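Guest Room Safety Walk, Wedgate Cottage, with my comments

I go through this list every June before the first guests come up, and again any Friday I have the place to myself. Ticks first, grumbling after!

Smoke alarm, bedroom: OK. Pressed the button, nearly deafened myself. New battery anyway.
Smoke alarm, hallway: OK, but it's getting on in years (I've put a new one on the Prurora order).
Window opens fully from inside: STICKS. I got it up with both hands, but a guest in the dark wouldn't. Needs sanding along the left side.
Bedside lamp cord: OK. No fraying, and I moved it off the rug.
Outlet by the closet: LOOSE. Taped over until the electrician comes.
Space heater: OK, with 4 feet clear all the way round. The old Bisht one has gone to the dump, and good riddance.
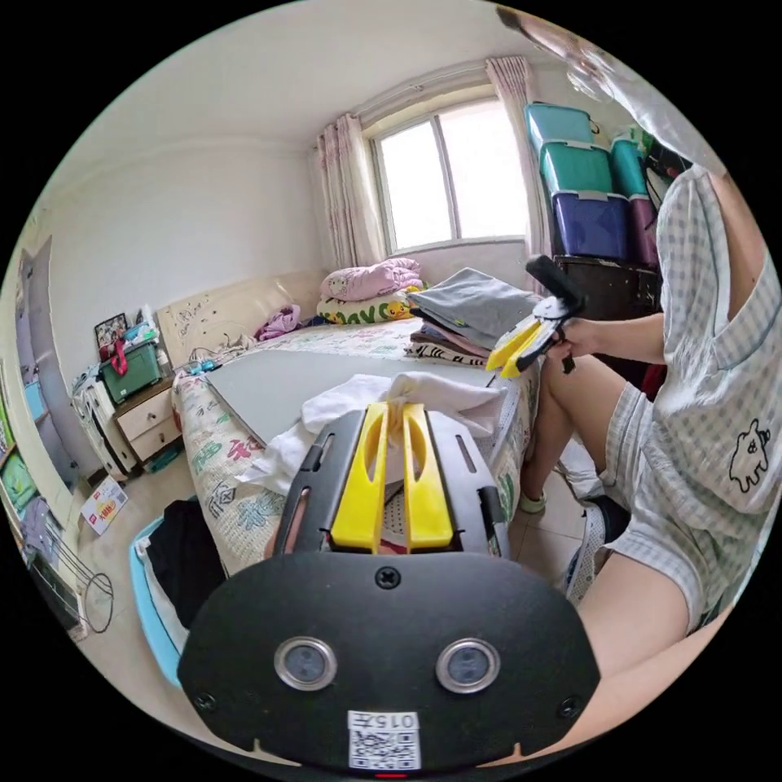
How hot should the tap water be in a guest bathroom?
I keep mine at 120 or a hair under. Run the hot side for 60 seconds before you put the thermometer in, or you'll get a silly low number.

Bath mat grip: OK, still sticks like anything.
Stair rail: WOBBLES at the bottom bracket. Longer screws, and I want that done before anybody sleeps here.
Carbon monoxide alarm: OK. It's the Potelau plug-in, and the green light was on.
Fire extinguisher: needle in the green, but it was hiding behind the ironing board again. Moved to the hook by the door.

Next walk in 30 days, window and rail first.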